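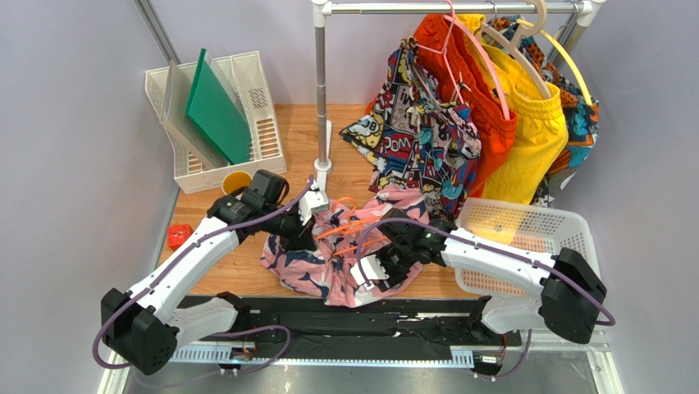 Plullow Duo gripper set, second review

I have now put 31 hours on the Plullow parallel grippers, mounted in place of the Bravance pair on the same two arms. The list price for a left and right set is $1,096, with two wrist cameras included. Fingers are sold separately in two versions: bare, and with a textured face. I tested the textured ones.

Mounting took longer than the manual suggests. The bolt pattern matches, but the wrist camera has to go on before the finger carriage, and the manual lists these steps in the opposite order. Czesław Nowicki at Salline confirmed by email that a corrected sheet is due in April.

Most of my testing was on garments. Threading cord or a rod through a gathered waistband is a good way to expose a weak gripper. One side has to hold a thick bundle of cloth while the other works close to it, and any slip shows up at once as lost position in the channel. 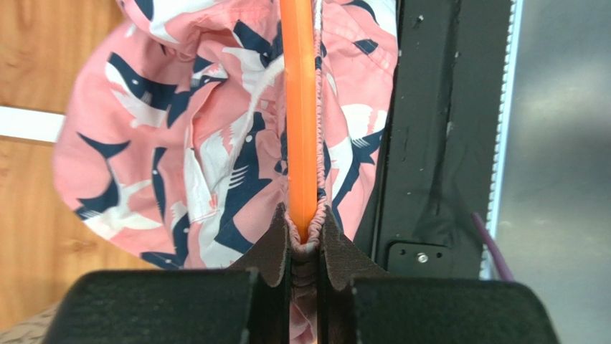 On this kind of hold the Plullow fingers are better than the Bravance ones. The tapered tips get into a fold without pushing it away, and the plates stay parallel under load. I ran 300 closures on folded cotton and logged 27 slips, most of them on a single layer near a hem. A single layer is still the weak point. The controller has one force setting per arm, and I would like to switch it in the middle of a motion.

The wrist cameras are adequate. The view covers both fingertips and a fair amount of table beyond them, so lining up an approach is easy. Anything close to the housing goes soft, and glossy surfaces produce highlights that my segmentation step sometimes reads as edges. Exposure can be locked – do this before recording anything.
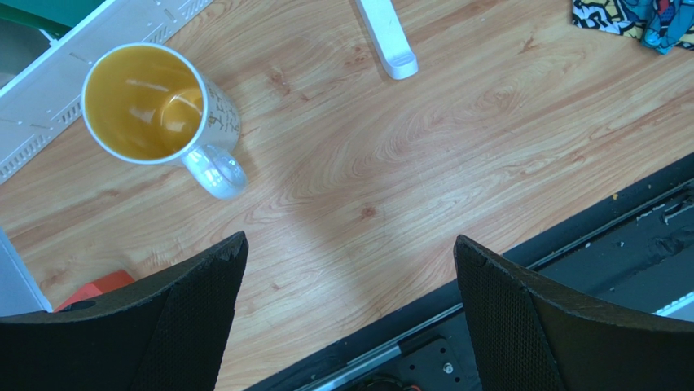
Wrist camera view with the fingers apart, mug at upper left.

The Kaczorowski controller ran both sets without a firmware change. Cable routing is the same as before, and the supplied clips are too stiff to reopen without a screwdriver.

I am keeping the Plullow set on for cloth work. For rigid parts only, the Bravance pair costs less and I found no difference worth paying for.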